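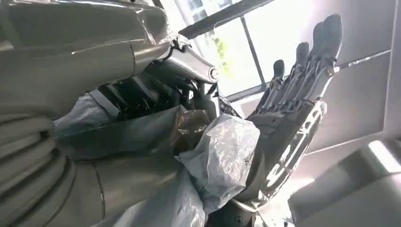 Re: Undura hand, anyone run one on soft packaging?

August
Posted by the workshop desk, Plumanport

Replying on-list as a couple of others asked me the same thing privately. We have had the Undura hand on trial since the start of winter, fitted to our existing arm, with the Yurt control software on the monthly plan. The trial unit goes back at the end of the month unless we buy it, so I have been writing up notes anyway.

> We are looking at the Undura four-finger option for a sorting
> bench. Nearly everything we handle is film or bags: bread bags,
> bin liners, mailers, some crinkly stuff that I don't have a name
> for. Our current two-jaw gripper is fine on anything with an edge
> and useless on the rest.
>
> The sales sheet talks about "deformable items" but all the sample
> objects on it are bottles and boxes. Questions:
>
> 1. Does it pick up thin bags, and does it let go of them?
> 2. How bad is cleaning? The back of the fingers looks like a
> lot of small parts.
> 3. Is Yurt worth paying for, or can we drive the hand from our
> own controller?
> 4. Does anyone use the Isurel covers with it?
>
> We are a small site and I would have to justify this against
> another year of doing it by hand.

In your order.

1. Thin bags

Yes to picking up, mostly. Letting go is the harder half.

We ran 300 picks on single bags from a flat bench and 206 of them finished with the bag in the right bin and no help from anyone. The rest were a mixture of misses, double picks, and bags that came up properly and then wouldn't leave the hand. For comparison, our two-jaw gripper on the same bench was so poor that we stopped the count early, so I can't give you a fair figure for it.

The shape of the hand matters here. The fingers are segmented and quite slim, with rounded tips, and the tips are smooth. On a bottle this is no trouble. On film the tips slide across the top layer unless there is already a crease to close on. A bag that has been scrunched once gives the fingers plenty of creases and they do well with it. A new bag straight off the roll, lying flat, gives them nothing. We now have whoever loads the bench give each bag a quick crumple, and that made more difference than anything we changed in the settings.

Nested bags are their own problem. With a brown bag bunched up inside a translucent white one, as in the photo, you get two materials that move differently and the outer one bulges around the palm. If you need them separated, plan on a second station. We tried teaching the hand to hold the outer bag while a fixed clip took the inner one and gave up after two afternoons.

As for release, a light bag will hang on the hand after the fingers open. The palm is framed by a silver metal piece with oval slots along the outer edge, and thin film finds its way into the slots if you push the palm in too hard. Setting the approach so the palm stops short and only the fingers make contact cured most of it. It costs you some grip on heavier items. We keep two approach profiles and swap between them by bin.

2. Cleaning

Your guess was right. The backs of the fingers carry thin rods and little linkages with pins at the joints, all of it open to the air. Dry dust comes out with a soft brush. Anything sticky doesn't. We had a bag with jam left in it and the hand was out of service until the next morning.

The manual says to inspect the finger joints every 72 hours of running time. We do it more often because our stuff is dirtier than what I suspect they test with. The check is ten minutes once you have done it a few times. Use a torch and look from the palm side as well as the back. There is no wash-down rating that I can find in the paperwork, and when I asked support they said wipe only.

Shreds of film are the thing to watch for. A strip off a torn bag wound itself around one finger joint and the motor current crept up for a day before we noticed. Yurt logs the current but doesn't warn you unless you set the threshold yourself. It ships switched off. I have put that in as a complaint.

3. Yurt

You can drive the hand without it. The interface document is decent and a reasonable programmer would have the fingers opening and closing within a day. What you don't get is the grasp library, and for bags you would be writing your own from nothing.

We pay $464 a month for our seat, which covers one arm and one hand. That is the price quoted to us and yours may differ. For it we get the library, the logging, remote support during business hours, and updates. One update moved our saved approach profiles to a different folder without saying so, so back yours up before you accept anything.

The support people answer quickly and have been polite about some fairly dull questions from our end. They have not, so far, produced a proper film grasp. What is in the library under that name is the small-box grasp with a slower close. It's the one we started from and we changed nearly all of it.

If you have somebody in house who likes this sort of work, I would take the three-month plan, copy down what is useful, and then decide. There's no lock-in past the first three months.

4. Isurel covers

We have not bought one. They make a fitted sleeve for the wrist and forearm, and it looks well made on their site, but it stops below the palm so it does nothing for the finger linkages. For the arm itself you will want something. The exposed bits where the wiring and brackets show between the outer panels are exactly where loose film likes to go.

If you go with a loose sheet of any sort, allow for the folds. Ours at full reach and ours at rest are two different shapes, and you need to run the whole path slowly at least once, watching for anything the sheet can snag on. Keep it clear of the bolt heads at the pivots.

Light

You didn't ask, but it cost us a week. Translucent film under strong daylight is hard for the vision side. If your bench is near a window, the creases blow out to white in the morning and the pick point wanders. The same bag at four in the afternoon is found with no fuss. We moved our runs to later in the day and then put up a blind. An overhead diffuser would probably do the job too. Dark bags gave us less trouble, apart from the shiny ones, where a bright patch gets read as an edge.

Would I buy it

For our mix, probably, with the Yurt plan dropped after the first year. The hand itself is solid. Nothing on it has broken, the fingers still close evenly, and recalibrating after a knock is a single menu item. If your bench were all flat new film I would look at suction first, and I would want to see a side-by-side before spending anything.

If you do arrange a trial, ask for the longer cable. The standard one is short by about a hand's width on most arms with a base cabinet, and they charge for the swap if you ask later. Also ask for spare fingertips to be included. They are listed as a consumable but none came in our box.

I can send the two approach profiles to anyone who wants them. They are plain text and should load in the current version of Yurt, though you will need to change the bench height.

Workshop desk
Plumanport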